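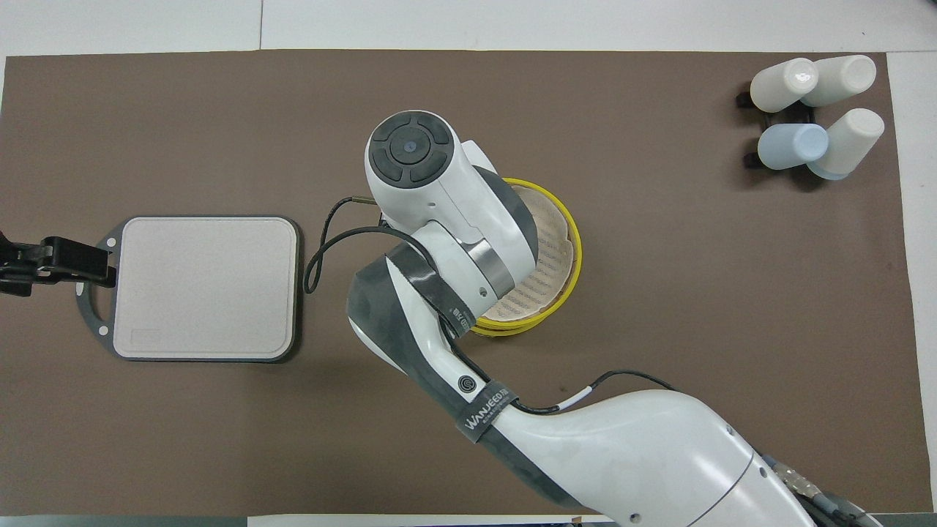

Fig. 3. Arm over the mat, with tray, bowl and cup rack.

Clearing a table

Use plastic cups only. The Movbridge software does not handle glass yet.

1. Lay the mat flat on the tabletop.
2. Set the cups in the rack and place the bowl within reach of the arm.
3. Check that no cable loop can catch on the rack.
4. Select Clear Table and press Start.

Note: Expect 15 minutes for a small table – a person is still faster.

Caution: Stay nearby. The arm may drop a cup and carry on.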